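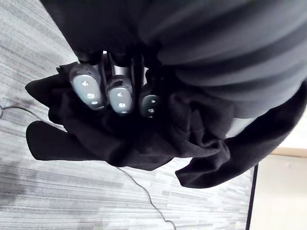 ## Re: [lurkari-textiles] Black cotton, dye transfer after fixing (was: lot 2079)

Replying on list so it ends up in the archive with thread 1223.

Valquíria Mendonça wrote:

> I have repeated the fixing step on the Araújo black jersey, lot 2079, and I still get color on the white cloth when I rub it wet. Dry rubbing is clean. I used the Skutetti fixative at the strength on the label, 45 minutes, then one cold rinse. The goods were dyed with a fiber reactive black, soda ash method, and washed once in hot water before fixing.
>
> Two questions. Is it worth fixing a third time? And does anybody trust the gray scale readings below grade 3, or is it guesswork at that point?
>
> I should add that the rinse water looked clear to me when I stopped.

On the first question: no, I would not fix again. Dry rub clean and wet rub dirty on a reactive black usually means hydrolyzed dye that never bonded to the fiber. It sits in the cotton and moves as soon as there is water. A cationic fixative ties up some of it near the surface. If there is much left underneath, the complex forms on top of loose dye and comes off with it. A second coat adds to the problem, and it can shift the shade toward brown.

What I would do with lot 2079:

1. Strip the fixative first. Most of them let go in a hot alkaline soak, but ask Skutetti for their own procedure. I have only used the older version of theirs and the label has changed.
2. Rinse cold until the salt is out. Hydrolyzed dye holds on to cotton while there is electrolyte in the bath, and a hot wash straight after a salty dyebath wastes the hot water.
3. Rinse warm, neutral pH.
4. Soap at a near boil for ten minutes, with a low-foam detergent. I use the Volleck unscented. Drain hot.
5. Repeat step 4 with fresh water. Black needs more of this than any other shade, as the recipe puts several times more dye on the goods.
6. Press a damp white swatch between two layers with a warm iron. If it picks up color, go back to step 4.
7. Fix once, at label strength, if you still want to.

Your washing was a single hot bath at 60 °C, if I read your September message correctly. That is on the low side for a full black.

About the clear rinse water: it tells you what left the cloth at that temperature in that amount of time. Let the goods stand in clean hot water for half an hour and look again. I have had baths that looked clear at the drain and were purple after lunch.

On the gray scale: for staining, I trust grades 3 and up to half a step. Below that, two people in the same room will disagree by a full grade, mostly over uneven rub marks. Things that helped here:

- Same light each time, and no daylight mixed in.
- Four layers of the unused rubbing cloth behind the specimen when it is graded.
- Rubbing cloth weighed wet. Pickup matters a lot more than people expect, and a dripping cloth reads worse than a damp one.
- Condition the specimens overnight.

If the customer only cares whether the garment marks their bedding, the rub test is a harsh stand-in. Perspiration and water fastness with a multifiber strip are closer to that use, since the contact is long and the pressure low. Look at the cotton and nylon stripes first. White household sheets also tend to carry optical brightener, so a light stain shows up differently there than on plain test cloth. 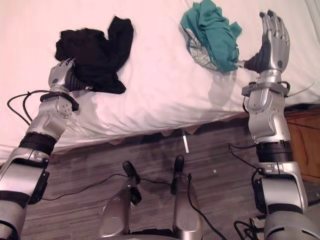

*White sheet, wood floor.*

Could you post the liquor ratio and the salt figure from the original dyeing? If the soda ash went in early, you would have lost a lot of dye to the water before it reached the fiber, and the washing-off load would be correspondingly higher. The water hardness would be useful too. Calcium makes the loose dye harder to remove, and a sequestrant in step 4 is cheap.

Please trim quotes when you reply. The digest is getting long.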